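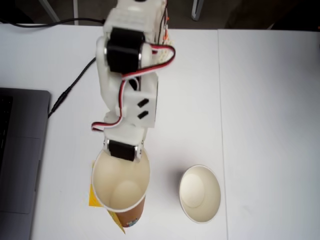

Evelien Van Hecke wrote back on the previous revision that the homing step should come before the gripper calibration, and that her group had lost most of a session to doing it the other way round. The order below has been changed accordingly. Her second remark, on naming of pose files, is dealt with in 4.3.

Search this manual Go

4. Setting up the cup-stacking station

This section applies to the Lurholm club arm with the standard two-finger gripper. Complete Section 3 (bus addressing and firmware) before starting. Allow 20 minutes for a first set-up.

4.1 Homing

1. Switch the supply off at the wall. Confirm that the status light on the driver board is out.
2. Move the arm by hand to the folded position. Do not force a joint past its stop.
3. Connect the data cable to the laptop, then the power lead to the driver board.
4. Switch on and open the Pamport console. Wait for the joint list to fill.
5. Select Home All. The joints are homed from the base outward, the gripper last.
6. If a joint reports a fault, switch off, re-seat its servo plug at both ends and repeat from step 2.

CAUTION: Keep hands and sleeves clear of the arm whenever torque is on. The Torque Off button releases every joint at once and the arm will drop. Support the forearm before pressing it.

4.2 Gripper calibration

1. Set gripper speed to 15 in the console.
2. Close the fingers on nothing. Record the encoder value as CLOSED.
3. Open the fingers to the widest position the task needs. Record the value as OPEN. On the club arm OPEN is normally near 2875.
4. Place one paper cup upright within reach. Lower the gripper by jogging the shoulder and wrist only.
5. Close in small increments until the cup lifts without the wall creasing. Record the value as HOLD.
6. Repeat step 5 with a second cup. If the two HOLD values differ noticeably, check the finger screws for play.

Note: HOLD must be recorded again whenever the fingers are reprinted or the cup type changes. Values from the older Camargo gripper are not interchangeable.

4.3 Marking out and recording poses

1. Clamp or tape the arm base to the table. Any shift after this point invalidates all poses.
2. Set out the cups in their start positions and mark each position.
3. Jog to each position in turn and save a pose: APPROACH, GRIP, LIFT, PLACE.
4. Name each file with the group name followed by the pose name, e.g. smits_grip. Do not use spaces.
5. Run the sequence at low speed with one operator at the console and one beside the power switch.

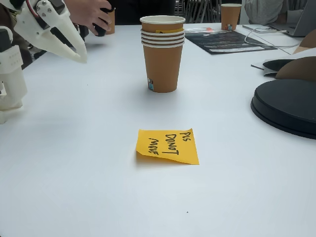 Saved poses are absolute joint angles. The arm has no means of finding a cup that has been moved, and a small displacement is enough for a finger to strike the rim and tip the stack. Once the positions have been marked, treat the cups as part of the fixture. A handwritten note on the table beside the nested cups, in the manner of PLS DONOT MOVE, is sufficient; place it outside the path of the fingers. If a cup is disturbed, return it to its mark and re-run APPROACH before any other pose.

4.4 Acceptance check

1. Run the full sequence 3 times without adjustment.
2. Log any dropped or creased cup against the pose in which it occurred.
3. Copy the pose files to the Eltano folder on the club drive.
4. Fold the arm, support it, and press Torque Off. Switch off at the wall.

Faults not covered here should be reported to Ruben Smits or Jelle Van Damme with the console log attached.

Last updated: June
Print this page
E-mail this page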